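Workshop diary: the left finger again

Print this entry | E-mail this entry

January, evening
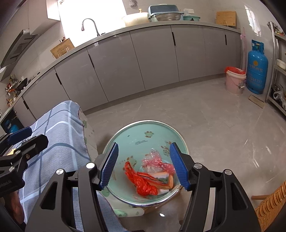

What do you do first when a gripper won't let go?

Take your hand off the trigger and leave it off. Then cut the power at the belt pack, wait for the light to go out, and only then touch the fingers. I wrote that on a strip of tape months ago and stuck it to the inside of the toolbox lid, and today I still did it in the wrong order.

The sorting work was plastic bags and wrappers all morning. Thin film is the worst thing for these fingers. It folds into the ridges, and when the jaw opens a strip of it stays behind and comes up with the next piece. I had been picking it out with tweezers every few minutes and thinking nothing of it.

A bit before noon the left finger closed and stayed closed. The trigger came back under my hand the way it should, but the jaw didn't follow. I squeezed again to see if it would free itself. It closed harder. The motor kept pulling against the stop and I could smell it, a warm varnish smell, faint. I put my thumb between the fingers to push them apart. That was the mistake. The power was still on, and the controller took the push for an object and gripped it. It wasn't a bad pinch. There is a row of lines across the pad of my thumb and some blue under the nail, and I can type.

I got the pack off with the other hand and the jaw went slack at once.

Sat down for a while after that. Ran the thumb under the tap. Had soup.

In the afternoon I took the log off the controller and went through it line by line. The current limit on that motor is supposed to be 2000 milliamps. In the log it reads 3000, and it has read 3000 since the Huvevex board went in. The old Ostrowski board kept its limits in a file that loads at startup. The new one keeps them in its own memory and ignores the file without any message. So I have been working with the factory setting since the swap, and with a jaw that closes harder than I thought. I remember noticing that it held bottles better. I was pleased about it.

That explains the force. It doesn't explain why the jaw stuck. For that I took the finger off and opened the joint. There was a wad of clear film wound around the shaft behind the spring, packed tight, smaller than a pea. The spring couldn't return against it. The spring itself is fine. The cover that should keep film out has a gap at the bottom wide enough for a fingernail, and the one on the other side is the same.

Called Spyros Athanasiadis at Feverden at three. He asked about the thumb first and the log second. He had the same board in his own unit and hadn't checked the limit either. He went to look while I held on, and came back and said his was at 3000 too. He is going to tell the people in Tarkotach, who have more of these running than both of us together. He wants it written up as a proper incident and I said I would do it tomorrow. He also asked why there is no stop button on the handle. I said there was one on the drawing.

Set the limit back to 2000 by hand and saved it. Restarted 11 times to see if it held, and it did. Then closed the jaw on a rolled-up towel and pushed at the fingers with a wooden spoon. It still grips when pushed. It gives up sooner.

For tomorrow: foam strip along both covers. Clean the joints every 15 minutes when it is film. Move the belt pack switch to the front, where either hand can reach it. Write to Huvevex about the startup file. Do the incident report before any sorting.

Thumb is throbbing a little now. Going to bed.

Recent entries

Swapping out the Ostrowski board
Trigger spring, second attempt
Notes from the visit to Tarkotach
Why wet labels stick to everything
A better place for the belt pack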